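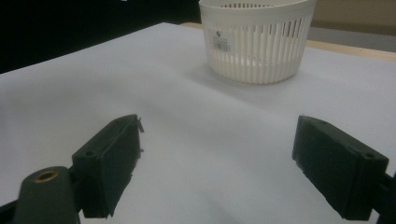
Getting a barcode sticker off a slotted plastic basket without wrecking it?

Posted in Home & Storage — 876 views

I just bought a white plastic basket, the round kind with narrow upright slats all the way around, and I love it way more than anyone should love a basket! It's going on the craft table to hold yarn. The trouble is the sticker. It's one of those small white ones with a barcode, and it's stuck right across the slats, so there's hardly anything under it to scrape against. Every time I get a corner up it tears into little strips, and what stays behind is a fuzzy gray line of glue down the edge of each slat.

So far I've tried my fingernails and warm water with dish soap. I haven't dared try anything stronger. I once used nail polish remover on a soap dish and it went cloudy and sort of soft, and I'd be really sad to do that to this one. I have a second basket just like it with the sticker still untouched, so I'd love to know the best way to start fresh as well as how to fix the one I've already picked at.

Also, has anyone used these for yarn? Does it snag in the slots? I have two half-finished blankets and a frankly silly number of leftover balls, and I want to be able to see the colors through the sides.

Thanks in advance!
— Hadura

Tradthorpe

Oh, I have the same weakness! I have these in the pantry, the bathroom and the garden shed, and I've peeled a lot of stickers. You can definitely save both of them.

For the untouched one, use a hair dryer on low. Hold it a hand's width away and keep it moving for a minute or so, then try one corner. What you want is for the glue to go stretchy, so the label comes up whole. Pull slowly, and pull it back flat over itself instead of straight out toward you. With slats I like to go from top to bottom, along their length, because if you pull sideways the paper catches at every gap and rips just the way you described. If it starts to tear, stop and warm it again. Don't park the dryer in one spot, though. Thin slats can bend if they get too hot, and I do have one basket with a slight wave in it to prove it.

For the one you've already picked at, plain cooking oil. Really! Put some on a cotton ball, dab it over the glue lines, and go have a coffee. Give it 20 minutes. The glue turns into soft crumbs you can roll off with your thumb. For the edges inside the slots, take a strip of old T-shirt, thread it through one gap and back out the next, and saw it gently back and forth. It's strangely satisfying and you get both edges at once. An old toothbrush works too, but the cloth picks up the crumbs and the brush mostly moves them around.

Then wash the whole thing in hot soapy water, and I mean properly, inside and out and under the base band, since you're putting yarn in there and oil on wool is no fun at all. I'd let it dry overnight before you fill it.

You were right to stay away from the nail polish remover. Acetone is hard on some plastics, and on a white basket a dull patch will show every time the light hits it. Rubbing alcohol is gentler, but try it on the bottom first.

On the yarn question, yes, I keep mine in one! Smooth yarn is fine. Anything fluffy will work its way out through the slots and look like the basket is growing a beard. I line mine with a piece of mesh produce bag so I still see the colors. And run a finger around the inside before you load it, in case there's a rough bit left over from molding. A nail file takes that off in seconds.

132 people found this helpful

Giáp

magic eraser. done

Illeck

Careful with the eraser sponge if the basket is shiny, it can leave a matte spot. Fine on a matte one.

I agree with the oil, but peanut butter is even better on a surface that stands upright, because it stays put and doesn't run down to the table. Smooth, not crunchy! Smear it on, wait, wipe, wash. I did 4 baskets this way one afternoon in February and the kitchen smelled great.

If you don't have a hair dryer, fill a freezer bag with hot tap water and lean it against the label for a few minutes. It sits nicely against a curved side.

Hadura

Update for anyone who finds this later: the hair dryer worked on the new one! It came up in one piece apart from a tiny corner. The picked-at one took two rounds of oil and a lot of T-shirt sawing, and there's still a faint line on one slat, so that side faces the wall. Yarn goes in tonight. I'm trying the mesh bag idea for the mohair — thank you so much, everybody!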